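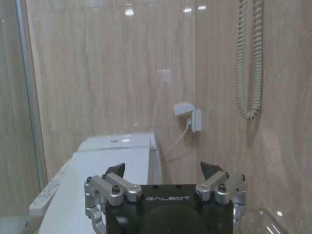
Réservoir de chasse d'eau

Imprimer | Envoyer par e-mail

Le réservoir de chasse d'eau est la partie d'une cuvette de toilettes qui retient le volume d'eau nécessaire à l'évacuation et au rinçage. Dans les logements, il est le plus souvent posé à l'arrière de la cuvette, côté mur, et fermé par un couvercle amovible. Le couvercle plat et rectangulaire, blanc et brillant, aux bords légèrement arrondis, compte parmi les formes courantes dans les petits cabinets de toilette.

Terminologie

Le mot « réservoir » désigne l'ensemble formé par la caisse, le couvercle et le mécanisme. On distingue le réservoir attenant, fixé sur la cuvette, le réservoir haut, relié par un tube de descente, et le réservoir encastré, dissimulé derrière une cloison. Le terme « monobloc » s'applique aux modèles dont la cuvette et le réservoir forment une seule pièce.

Fonctionnement

Le mécanisme comprend un robinet flotteur, qui règle le remplissage, et une soupape, qui libère l'eau vers la cuvette. Lorsque la soupape s'ouvre, le niveau baisse et le flotteur descend, ce qui commande l'arrivée d'eau. Un trop-plein dirige l'excédent vers la cuvette en cas de défaut de fermeture. La commande peut être placée sur le couvercle, en façade ou sur le côté.

Couvercle

Le couvercle protège le mécanisme de la poussière et limite le bruit du remplissage. Il est en céramique émaillée ou en matière synthétique selon les gammes. Les couvercles en céramique sont lourds et se fendent facilement en cas de chute ; on les dépose à plat, sur un linge, pendant toute intervention. Le remplacement à l'identique est parfois difficile pour les séries anciennes, les cotes variant d'un fabricant à l'autre. Le catalogue Cerkel recense à cet effet 11 profils, dont 8 rectangulaires.

Implantation

Dans une pièce étroite, la position du réservoir détermine la profondeur totale de l'appareil. Un espace doit rester libre au-dessus du couvercle afin de permettre son retrait. Le guide de Rhea Catacutan et Mark Anthony Tagle recommande par ailleurs de laisser le robinet d'arrêt accessible sans démontage.

Entretien

La surface extérieure se nettoie à l'eau savonneuse et au chiffon doux. Les poudres abrasives ternissent l'émail. À l'intérieur, le tartre se dépose sur le flotteur et sur le joint de la soupape, où il peut provoquer un écoulement continu. Avant tout démontage, l'arrivée d'eau est fermée et le réservoir vidé.

Voir aussi : Abattant ; Cuvette suspendue ; Robinet d'arrêt

Classé dans : Équipement sanitaire, Salle d'eau

Dernière révision de l'article : 19 février 2019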